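Part-time Workshop Assistant, Bitow Computer Reuse, Platisholm

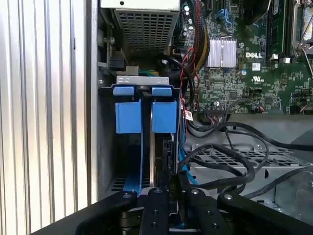
Inside a desktop tower, with the power supply at the top.

We need someone for 3 days a week to sort donated office equipment, wipe drives and answer the phone. Last year 1,574 items went out to schools and clubs.

You should be able to lift boxes and keep clear records - training is given on the rest. A driving licence helps.

Hours are 9.30 to 4, with some Saturdays in July. Travel costs within Platisholm are paid.

To apply, send a CV and a short letter to Tetsuya Tanabe by Monday, October 21, 2024.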